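Bimanual sorting: does the idle hand matter?

Forum > Manipulation and learning > Methods and results

beltandbraces
Long one, sorry, get a brew. I've been on the Salus work since December and we've finally got a result I half believe, so I'd like you lot to poke holes in it before it goes any further.

The job is dull on purpose. Two arms, two bins, one conveyor, small boxes. Pick a box out of a bin, put it on the belt, go again. We trained a policy on 1,389 teleoperated demos, and then trained a second one on exactly the same demos with one change: whenever a hand had nothing to do, we masked its actions out of the loss. So the second policy never gets told off for where it leaves the spare hand.

My thinking was that operators do all sorts with a hand they aren't using. Some park it, some let it drift over the belt, one of ours waves it about like he's conducting. Why spend training on copying that?

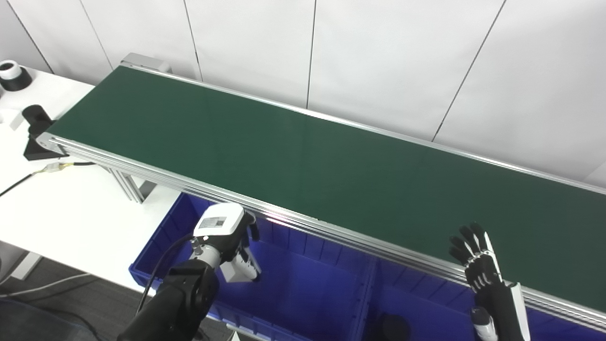

The masked policy did better on picking, which I'd hoped for. Over 548 trials each it dropped fewer boxes and had fewer of those daft moments where the fingers close on the bin wall instead. What I didn't see coming is that it got slower. The free hand wanders off somewhere unhelpful and then has to come all the way back when it's wanted.

So, has anyone else masked an idle arm? And did you get the slowdown?

greasemonkey_6
Yes and yes. We tried something very like it on the Nekley rig and gave up after a fortnight. Picks got a bit better, handovers got miles worse. I don't think your operators' idle hands are noise at all. People get the spare hand ready for the next thing without knowing they're doing it, and you've thrown that away.

beltandbraces
Hmm, maybe. But if it was all useful I'd expect the picks to stay the same or drop, and they went up. Something in there was hurting.

tuppence
Could the picks have gone up just because the slower policy is slower? If the whole thing moves at a gentler pace then of course it grabs better. Did you check the speed of the picking arm on its own?

beltandbraces
Good shout. I've only got whole-cycle times in front of me. The joint logs are there, I just haven't split them by arm. Will do it tonight.

oldsolder
I'm going to be the grump. One bin layout, one belt, one size of box? You've shown that it works on your table. The Hoshino task set has three bin heights and I'd want to see that before I changed a single line of my own training code. Also, who decides when a hand is idle? If that's a person scrubbing through video then you've added a whole labelling job and should say so.

beltandbraces
Fair on the layout. On the labels, no person involved – a hand counts as idle if it's empty and the next grasp by that hand is more than 6 seconds off. It's crude, and I picked the number by squinting at plots.

greasemonkey_6
Well there's your problem! You're masking right up to 6 seconds before the grasp, so everything before that is a free-for-all. Of course it ends up in a silly place. Don't mask it, just turn the weight down. Ours came back to life at a tenth of the normal weight.

oldsolder
Or leave it alone and collect cleaner demos. Tell the operators where to put the spare hand. Costs nothing.

tuppence
Costs plenty if you've already got 1,389 of them, mate. And people driving with one eye on their spare hand drive badly. We tried a "home pose" rule at Cirkville and the operators hated it, and the demos came out all stop-start.

oldsolder
Then they need more practice. I still think half the papers on here are fixing sloppy collection with clever losses.

beltandbraces
Right, back with the split logs. tuppence, the picking arm moves at the same speed under both policies during the approach and the close, so the better picks aren't coming from it dawdling. All of the lost time is in the gap between one arm finishing and the other one starting. Bit relieved, I'll admit.

I've also kicked off a run with the weight turned down instead of masked. Only 540 trials for that one because we lose the lab at teatime. oldsolder, I'll see if I can borrow some blocks and get a second bin height in, but I'm promising nothing.

tuppence
Nice. Post the per-arm plots even if they're ugly please.

greasemonkey_6
Seconded, and put the weight you used in the post. I bet a tenth is too low for your setup – try a quarter as well if you've got the time.

oldsolder
Two bin heights and I'll stop moaning. About this.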